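4.2 What the robot changed for the people at the tables

We had gone to Draltthorpe expecting to write mostly about speed, because speed was what the managers wanted to talk about when we first visited in March. The site packs mixed orders of food and small household goods for canteens and corner shops, and the people who work there have always done the sorting by hand, standing, at long tables. When the Vultirwood arm was brought in to share that work, the plan on paper was simple enough. The arm would take the easy items, the people would take the hard ones, and everyone would go home a little less tired. It is a kind plan, and we would like to say at the outset that we think it was kindly meant.

The trouble — if trouble is the word — began with deciding what counts as easy. Eliseo Cárdenas, who had been sorting at Draltthorpe for longer than anyone else on the day shift, was asked to help draw up the list, and he spent a good part of our first interview telling us why he had found it so difficult. A bottle is easy until it is standing too close to the edge. Fruit is easy if you don't mind bruises, and customers do mind. Anything soft and glazed, he said, you pick up with your whole arm and not your fingers, and he had never once had to put that into words until somebody asked him to. The set of items used during the trial was put together with his advice, and an arrangement from it is given in Figure 4. 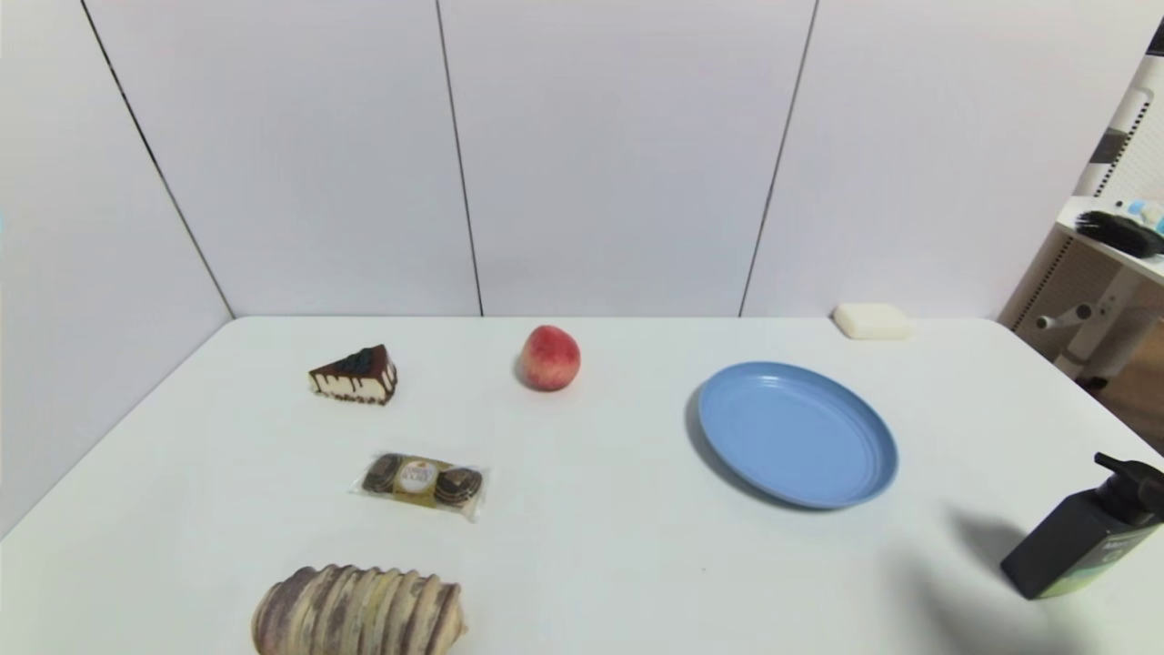
Figure 4. Practice layout with a cake slice, a peach, packaged chocolates, braided bread, an empty light blue plate and a black pump bottle.

In the first weeks the sorters described their new job as "minding." They stood beside the arm, watched it choose, and stepped in when it chose badly or took too long over choosing. Several told us they found this more tiring than the old work, which surprised the managers and, we admit, surprised us too. Sorting by hand has a rhythm to it, and people chat while they do it, or think about supper. Minding has no rhythm of its own. You borrow the machine's, and the machine's is uneven, so you are never quite resting and never quite busy. One woman said it was like teaching a teenager to drive, except that with the teenager you at least get to talk.

Things eased a good deal once the tables were rearranged. Thongdee, the contractor that handled the installation, had placed the people behind the arm, where they could reach the stop button but could not easily see one another. At the sorters' request the stations were turned so that 2 people faced each other across the table with the arm at the far end. It cost 300 dollars in brackets and cabling and an afternoon of everybody's patience. We mention the sum because it was so small next to what had been spent on the equipment, and because it was the change that people brought up most warmly when we asked what had made the work better.

Pay and grading took longer to settle, and to our minds they matter at least as much as the furniture. Under the old scale a sorter was paid by shift, with a bonus once the table passed 2,000 items. With the arm taking part, it was no longer clear whose items those were. For a while the bonus went to everyone, then for a while to no one, and there was some bad feeling over it which we heard about at length and have tried to report fairly in Section 5. The sister site at Tristberg avoided the question by dropping the bonus and raising the base rate before its own arm was switched on, and the sorters at Draltthorpe knew this and said so often.

There is one more thing we want to set down here, although it fits awkwardly with the rest. Mr. Cárdenas now spends part of each week showing newer staff how to handle the items the arm still passes over, and he has been given a title for it, though at the time of writing no extra pay. He told us he enjoys the teaching very much. He also told us that he used to know a good sorter by watching their hands for a morning, and that these days he sees so little of anyone's hands that he has had to start asking them questions instead. We return to this in the discussion of training, together with the interviews from the night shift.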